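Evik Tischhelfer — Einrichtung und Betrieb
Kapitel 4: Geschirr anlernen und abräumen lassen

Sie haben den Arm montiert, die Handkamera kalibriert und die Notaus-Taste dort angebracht, wo Sie sie auch im Schreck finden. Jetzt kommt Porzellan ins Spiel. Wir empfehlen, die ersten Versuche nicht mit dem Hochzeitsservice der Großmutter zu machen. Der Arm kennt keine Erbstücke.

4.1 Vorbereitung

1. Räumen Sie Gläser, Kerzen und Mobiltelefone aus dem Arbeitsbereich. Der Evik hält ein Telefon für einen sehr flachen Teller und behandelt es entsprechend.
2. Legen Sie die Tischdecke auf. Kleine Falten sind zulässig. Bei Falten, in denen ein Teelöffel verschwinden kann, bitte nachziehen.
3. Wählen Sie im Menü »Untergrund« den Eintrag »Textil, gemustert«. Der Eintrag »Textil, glatt« ist für Leute gedacht, die bügeln.
4. Stellen Sie die Greifkraft auf 20 Prozent. Die Werkseinstellung von 74 Prozent stammt aus der Lagerlogistik und wird von Tassen nicht geschätzt.

Achtung: Greifen Sie während der Fahrt nicht in den Arbeitsbereich, auch nicht, um »nur kurz« etwas geradezurücken.

4.2 Stapel anlernen

1. Stapeln Sie höchstens drei Teile ineinander, das größte zuunterst. Ein Löffel darf im obersten Gefäß stehen, wird aber zuerst und einzeln entnommen.
2. Halten Sie zum nächsten Teil mindestens 12 Zentimeter Abstand, wenn der Arm es umfahren soll. Bei engerer Aufstellung fragt er vor jeder Bewegung nach, und zwar mit Ton.
3. Fahren Sie den Greifer im Handbetrieb seitlich an den Stapel heran und lassen Sie ihn knapp über der Decke stehen.
4. Prüfen Sie das Kamerabild am Bedienteil. Der Stapel muss vom Unterteller bis zum Rand der Tasse zu sehen sein; der Löffelstiel darf oben hinausragen. Dekorteller am Bildrand stören nicht, auch wenn darauf geangelt wird.

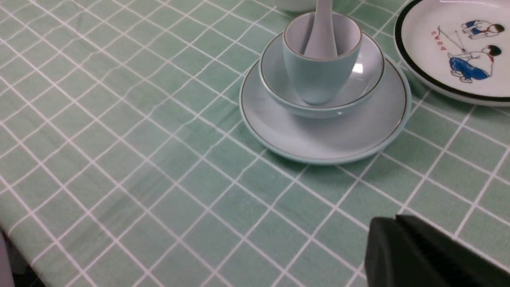 5. Drücken Sie »Übernehmen« und warten Sie auf den Doppelton. Ein einzelner Ton bedeutet, dass der Evik etwas erkannt hat, sich aber nicht festlegen möchte.

Hinweis: Glänzende Glasuren spiegeln. Hält der Arm einen Lichtreflex für eine Kante, dimmen Sie die Deckenlampe oder verschieben Sie den Stapel um eine Handbreit.

4.3 Wartung der Greiferbacken

Wischen Sie die Backen nach jeder Mahlzeit feucht ab. Nach rund 4000 Griffen sind die Auflagen zu wechseln, Ersatz liefert Estex. Auflagen anderer Hersteller passen manchmal auch, der Teller erfährt es als Erster.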